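Many people ask me how to set a table for soup so that it looks calm and the bowls do not slide. I learned it from Griet Jansen when we had the small lunch room in Zotdale, and I still do it the same way.

## What you need

- a smooth cloth or mat in one plain color, brown is good
- shallow round bowls in two pale colors
- a dry kitchen towel

## 1. Lay the cloth

Wipe the table first and let it dry. Put the cloth down from the far side and pull it to you with flat hands. If you see a fold, lift the edge and lay it again, do not rub it. An old fold goes away with a warm iron, but please do this on the ironing board. I once did it on the table and the varnish became white.

## 2. Choose the bowls

I like bowls which are near to each other in color but not the same. Dark cloth helps a lot here, because pale bowls look clean on it. My own are from a shop in Emerby and cost 7 euros each. Two sizes can also work, but then put the bigger one at the back.

Hold every bowl to the window and turn it once. Small chips on the rim are easy to miss, and they are not nice for the lips.

## 3. Put the bowls in place

Start with the bowl in the center and leave it alone after that. All other bowls take their place from this one. Take the next bowl by the rim, keep it low over the cloth, and let it down slowly. If you push it over the cloth, you make wrinkles and must begin again with step 1.

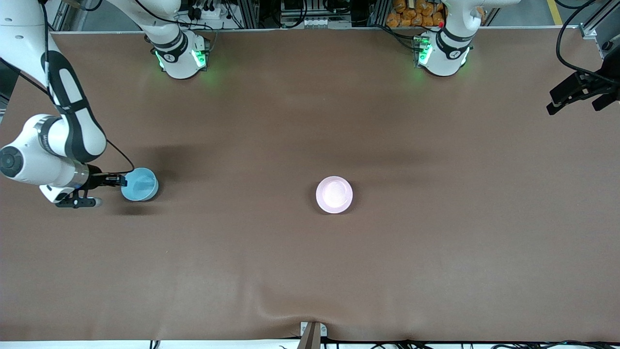

## 4. Check the distance

Sit down on each chair and put your arms on the table. Your elbow should not touch the bowl of your neighbor. For a spoon and a piece of bread I leave two hands of space - my husband says one is enough, but he has small hands.

## 5. Before the guests come

Wipe the inside of the bowls with the dry towel. Warm bowls are better for thick soup, so in winter I keep them in the oven at low heat and put them on the table last, with a small plate under each one.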